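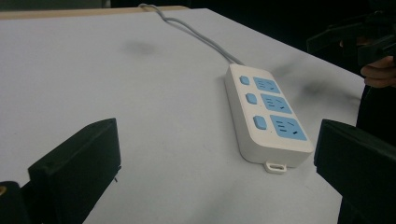
A three-outlet power strip in white and light blue.

I bought the Nukstead to replace an old Prakum strip that had one switch for everything. With this one, each outlet has its own switch right beside it, so I can cut power to the monitor and leave the lamp alone. I have used it for 8 weeks.

The switches are a good size and easy to find by feel. They click firmly. The outlets take two-pin plugs on one side and angled three-pin plugs on the other. Large adapters are a problem. My laptop charger covers part of the next outlet, so I keep it at the end.
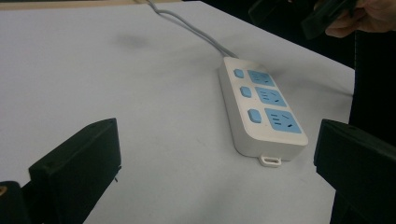

I hung mine on a screw under the desk for the first month and it stayed put. The tab is small but it held the weight with two plugs in.

The cord is gray and a bit stiff. It kept its folds from the box for over 5 days before it would lie straight.
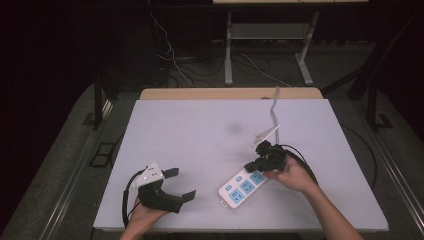
White plastic shows dust quickly. I wipe mine with a dry cloth while it is unplugged. The Fedoruk strip I looked at had USB ports, and this has none. If you only need outlets, I would buy the Nukstead again.

Reviewed by Peiyu Lü, 14 February 2026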